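Chapter 5
Spoons, Bowls and the Small Stuff in Between

I have to start with a confession. I taught table skills for years before I gave a single thought to the spoon! I figured a spoon was a spoon, you handed one over, and the learning took care of itself. Then Hacer Ağca came to sit in on my class in Montoya one July, watched for a whole morning, and asked me why all my bowls were the same color as the food. I had no answer (I think I offered her coffee).

So this chapter is about setting up a spooning task before anyone picks anything up. We'll look at the bowl, the spoon, the thing being moved, and the cloth underneath, which gets forgotten more than any of them. 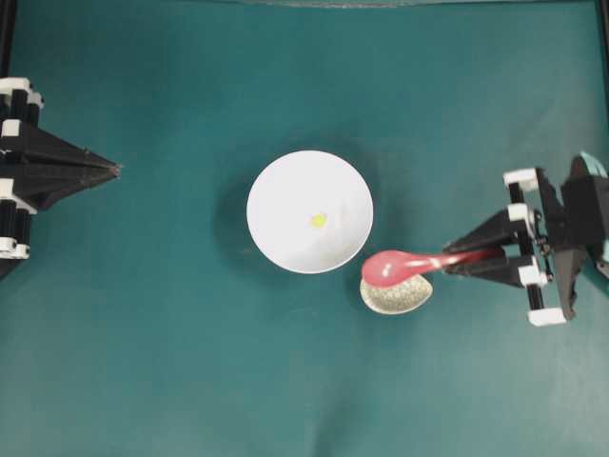 Color comes first. I like a white bowl on a cloth with some real color to it, teal or a good strong blue, so the rim is easy to find. Then whatever goes in the bowl should pop too. Something yellow and pea-sized is great in white, and it's also hard enough to chase that you'll learn a lot about how a person steers a spoon. A red spoon helps the eye keep track of where the tip is going.

Next comes the second dish, the one you're moving things to or from. Keep it close and keep it shallow. Selim Sönmez likes to start with the two dishes almost touching and pull them apart a little at a time over several sessions, and I've pretty much stolen that from him.

And please smooth out your cloth! A crease under a light bowl can make it rock, and a rocking bowl turns a spooning exercise into a bowl-holding exercise. Save that for Chapter 6, where we'll get to using two hands.

Before you read on, go to your kitchen, pull out every spoon you own, and try each one on a single dried pea. Write down which ones annoyed you.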